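What My Town Keeps in Its Baskets
Term project report, Edith Guzmán
4/4/20 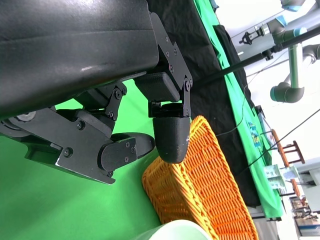

Fig. 1. Orange woven basket.

So my project was supposed to be a history of the Plumbridge market, and then I got completely hooked on baskets. My advisor, Benoît Mallet, told me to pick one thing and stick with it, so I did (sorry to the cheese people, I had pages on you).

I talked to 9 sellers over 5 weekends and asked all of them the same question: what do you carry your stuff in, and where did you get it? I figured I'd hear "the store" a lot. I did hear it, but four of them use baskets that came down from a parent or an aunt, and they wanted to talk about those for ages! One lady from Guneck kept me there until she'd sold out of eggs.

The old way around Brendach was willow, cut in winter and soaked before weaving. I tried it myself. My first base took me a whole evening and looked like a bird had given up on it. The second one sat flat at least, and it's holding my socks now.

The hard part was the numbers. The only written record I found was a market ledger in the Guneck library that lists almost 700 baskets sold in one year, but it doesn't say what size or who made them, and the July pages are missing. I spent way too long trying to work out if "doz. small" meant a dozen baskets or a basket that holds a dozen of something. I still lean toward the second one, and Mr. Mallet thinks I'm wrong.

If I did this over I'd record the talks on my phone, my notes from the first weekend are a mess. I'd also start with the ledger and take copies of the pages to the sellers, to see if anybody knew the family names in it. The full list of questions is in the back, after the map.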